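Section 4. Scanning and Cataloging Bound Yearbooks

This section covers the work from the time a volume leaves the shelf until its record is open to readers. For loose photographs and clippings, use Section 5. For film, see the Rellside lab instructions.

4.1 Before you begin

You will need:
Book cradle and two foam wedges
Clean cotton tape
Soft pencil (no pens at the scanning station)
Color target card
Volume slip from the Pillcombe box list

Wash and dry your hands. Gloves are not used for paper volumes. Put them on only for pages with mounted photographs.

4.2 Opening a record

1. Sign in to the Lorente catalog and choose New Volume.
2. Enter the school name as it was in the year of publication. Odville Normal School and Odville Teachers College are separate headings. Do not merge them.
3. Enter the class year, then the year of printing. Many junior class books carry the year the class expected to graduate, so the two dates may differ.
4. Type the title from the title page. If there is no title page, use the cover title and put it in square brackets.
5. In the Format field, choose Printed, Typescript or Manuscript. For a volume with both printed and handwritten leaves, choose the form that makes up the larger part and describe the other in Notes.
6. Save. The catalog gives the record a number. Write this number on the volume slip in pencil.

Note: Record numbers below 2817 were carried over from the old card file and may be missing a printing date. Correct them when the volume comes up for scanning. Do not create a second record.

4.3 Scanning

1. Set the volume in the cradle with the spine supported. Open it to the middle and let it settle before turning to the front cover.
2. Place the color target beside the front cover and take one scan. Remove the target.
3. Set the resolution. Use 500 for pages of text and 800 for pages with portraits, autographs or pencil drawings. The setting stays in place until you change it.
4. Scan every page in order, including blanks, endpapers and advertisements.
5. If a page has something laid in (a dance card, a ribbon, a letter), scan the page with the item in place. Then lift the item out, scan it by itself on both sides, and scan the page again.
6. Finish with the back cover and the spine.

Caution: Do not press a tight binding flat. If the inner margin cannot be read, stop and mark the slip "Tight." Nanami Sekiguchi decides whether the volume goes to the conservator or is scanned at a partial opening.

Caution: Old adhesive tape is left alone, even when it is lifting.

4.4 Naming the files

Each file name is the record number, an underscore and the page order. Page order counts from the front cover and will not match the printed page numbers. Laid-in items take the order of their page plus a letter.

Upload in batches of 50 or fewer. Larger batches will time out, and the whole batch must then be sent again.

4.5 Names and restrictions

1. Index every student named under a portrait. Use the printed spelling, even where it is clearly wrong, and add the correct form as a cross-reference.
2. Index signers of autograph pages only when the name can be read in full.
3. Nicknames go in the Nickname field and are kept out of the heading.
4. Check for home addresses. Volumes that list them are set to Reading Room Only until the May review.

4.6 Finishing

1. Compare the last file number with your count on the slip.
2. Change the record status to Ready for Check.
3. Tie the volume with cotton tape if a board is loose. The knot goes at the fore edge.
4. Return the volume to its own box and place the slip in the tray.

Section last revised February 12, 2025.

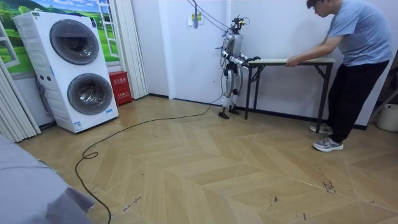
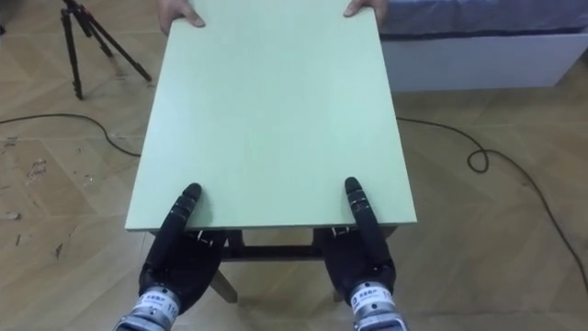 First picture: humanoid robot and a man at a folding table. Second picture: two hands on a light green table top.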